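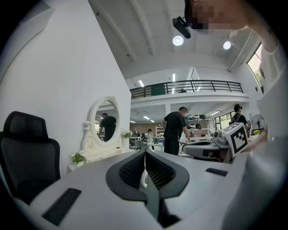
Slide 1 – jaw pads and cable, Predard hand-held gripper

OK, hi everybody, I'm Olanrewaju Anozie, and I've spent the last few weeks with the Predard kit so you can decide if it's worth your budget. (Wait for the people at the back to sit down.)

Quick version first. You get the hand-held gripper, the marker cubes, a case and a year of Fastell's software. You squeeze, you move stuff, it logs the motion, and your arm learns from that. We paid $1,051 per unit, and spare pads are $50 a set. Buy the spares! The mesh lining is the part I like best – it grips without chewing things up – but it does wear.

Now the numbers from our trial. We logged 456 demos and kept 216 of them. I know, that sounds rough. Most of what we threw out was tracking loss, people turning the marker away from the camera, and it got a lot better once we slowed down.
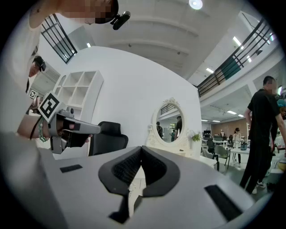

So, training. Clasthorpe sells a half-day session and I'd say take it, especially if your folks have never held one of these. The weight sits farther forward than you expect and your wrist knows it by lunch. Barua's rival kit is lighter, but I couldn't get its export to open in our tools, and their support took until February to write back.

Things I'd still like from Predard: a softer trigger, a longer cable, and a manual with a real index.

(Pause. Ask who has used either kit. If it's quiet, go straight to the pricing slide.)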